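Can a machine do the washing up yet? (or any chore really)

kettle_and_toast
My sister-in-law swears we'll all have a robot butler in a few years. I've got a Drellum vac that can't cope with the fringe on a rug, so I'm not convinced. Anyone here got something that does a proper job round the house?

sprocket68
Depends what you call a chore. My washing machine is a robot if you squint. Bung it in, walk off, come back to clean pants.

moorhen
That's cheating, you still have to load it, peg it out, fold it and put it away! The machine does the easy bit.

sprocket68
Try doing the "easy bit" in a tin bath, moorhen.

gaffertape_gil
We've had a Morikawa arm at work since March, packing jars. Does 42 a minute all day long and never moans. But shift the tray 30 mm to the left and it'll happily pack fresh air until someone hits stop. So shop floor yes, kitchen no, that's my view.

kettle_and_toast
My kitchen has never had anything in the same place twice so that's me out.

benchmonkey
Bit harsh, Gil. Yours is an old-style setup that plays back the same moves. I work with two-armed rigs and the newer ones look at what's in front of them first. Cups are a decent test, steel ones especially, all shiny and reflecting the room back at you. Put them upside down with a little red toy brick in front and you've got two quite different things to get hold of.
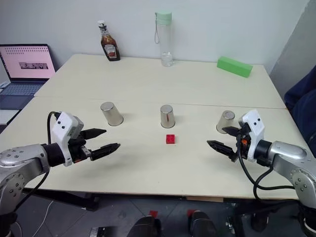
Speed is where I'd agree with you. I can clear a draining board in the time it takes an arm to make its mind up over one mug, and I'm not quick. But slow I could live with if it got on with it while I was at work.

gaffertape_gil
Fair enough, but cups on a flat table isn't my sink on a Sunday roast night. Call me when it can do a lasagne dish.

moorhen
Skasow were asking £110 a month for their window cleaning thing. I'll stick with a bucket ta

sprocket68
Does it do the corners?

moorhen
Does it heck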